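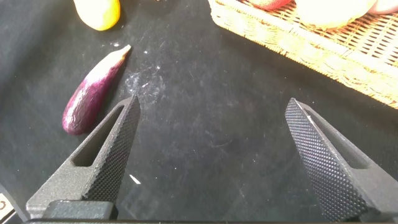
Knurled fingers vs silicone pads on the Relham parallel gripper

Home Forums Wiki Downloads Search
Filed under: End effectors and tooling
5 min read

f_ochoa
Posting the comparison I promised in the November thread. The arm is a Clalance, the controller is a Sekamero, and the camera on the wrist is the small Shokri module. The gripper body stayed the same throughout and only the contact surfaces changed: the knurled inner faces in set A, 2 mm silicone sheet glued over plain faces in set B. Closing force was set once in the Sekamero and left alone.

The job is sorting mixed items into two wicker baskets, household goods in one and food in the other. Teleoperated, 217 grasps in total across both sets. Thirteen of those were drops after lift-off. Attempts that never left the table were logged separately.

Drops by set: 9 with silicone, 4 with the knurl. I expected the reverse. The silicone holds better on a static pull test with a spring balance, by a clear margin. It loses on the table, and I think the dust is responsible. A black work surface shows every speck, and the pads pick the specks up. After a long run the silicone feels like paper. The knurl seems to take the dirt down between the diamonds and carry on.

Smooth curved things such as the aubergine were the ones I was most worried about. With the knurl they were uneventful as long as I closed across the body and kept away from the stem end.

tolstack
Was the silicone cleaned between runs? If it wasn't, you compared a clean pad with a dirty pad and the knurl was along for the ride. Isopropanol wipe every 20 grasps and I would expect set B to come out ahead.

f_ochoa
Wiped at the start of each session only, both sets. I take the point, but a pad that wants wiping every 20 grasps is a worse pad for my purposes. The operator would have to stop, park the arm, wipe, and re-home.

tolstack
Then the title should say "unmaintained silicone". You are measuring a cleaning schedule.

greywether
Can we see how the baskets sit relative to the arm? Half the drops I get are collisions with a rim, and they go in the log as slips when they are nothing of the kind.

f_ochoa
Side by side. The handles at the ends stick up enough that I come in from above and avoid crossing the short ends at all.
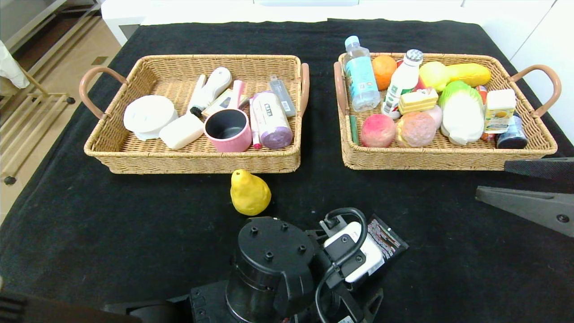
Going back through the recordings, two of the nine silicone drops had rim contact just before release. I would still call them slips, though I can see an argument for striking them out. If you do, it is 7 against 4, and the difference looks a good deal less convincing. The trouble with basket contact is that it comes in sideways, along the pad face, and neither surface is much good in that direction once the item is round.

Produce in the food basket also makes placing harder as it fills. By the end of a run I am lowering on to other items and have to open the fingers early, and the open fingers need more room than the item does.

greywether
I would strike them out. A grasp test that includes basket collisions is a test of the operator. No offence meant to the operator.

bench_hartley
What about thin plastic? Every knurled finger I have used either marks it or lets it fold out of the grip. We gave up on the knurl for packaging and went to foam.

f_ochoa
Thin plastic had its own batch, 66 grasps, all with set A and all included in the 217. I should have said so in the first post. It folds, agreed. The tips bring the near side in before the far side has noticed anything, and you end up holding a crease. Holding a crease is fine for lifting. It is poor for placing, as the wide part swings about the pinch when the wrist rotates.

I had the best results taking it low down, where there is more material between the tips, and slowing the wrist to half speed.

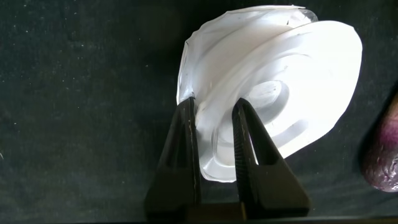 Does the Sekamero detect contact on something that flexible?
Motor current is the only signal it has, and a thin item barely moves it, so I set a fixed closing width for the plastic and ignored the contact flag.

bench_hartley
Fixed width is what we ended up with too. How far off can you be before it drops?

f_ochoa
I didn't sweep it. Closing further only put more folds in, as far as I could tell, and opening it by a millimetre was enough to feel the item shift. If someone has a rig that can sweep width properly I would like the numbers.

tolstack
Hold on. If the plastic batch was knurl only, set A did the harder items and still had fewer drops. That strengthens your case and also means the two sets were never matched. You can't have it both ways.

f_ochoa
Correct, they are unmatched. One plastic item in set A was dropped, the other three were hard goods. I will redo it with identical item lists on both sets and post the table with the wipe interval as a column.

greywether
And the camera? I have the older Shokri and the fingers block a large part of the lower view. Once they are down among the objects I am driving on memory.

f_ochoa
Same here. Both fingers come up from the bottom of the view, and anything close in behind the base is partly hidden. The cut-outs in the fingers give you a little back. I keep the second camera, the one looking over the whole table, on the larger monitor and use the wrist view only for the last stretch of the approach.
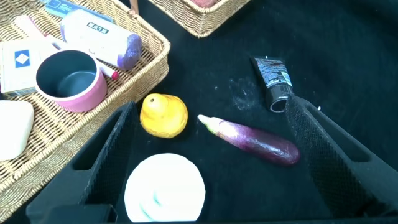
Exposure is my other complaint. On black cloth the auto setting lifts everything and white items lose their edges, so I have locked it lower and accepted a dull picture. It helps with bright lids and containers. Dark items on the dark cloth are then harder to judge, and for those I look for the highlights along the edge and close slowly.

greywether
Put a grey cloth down.

f_ochoa
The cloth was decided before I joined.

bench_hartley
Does the knurl wear? Mine went shiny at the tips and held noticeably worse after that.

f_ochoa
There are light scuffs, nothing I can feel with a fingernail. Too early to say. I'll keep the spring balance readings and add them to the table.

tolstack
Add the silicone readings before and after wiping while you are at it.

f_ochoa
Will do. Relham have a coarser knurl as well, if anyone has a spare pair I could borrow for the rerun, message me.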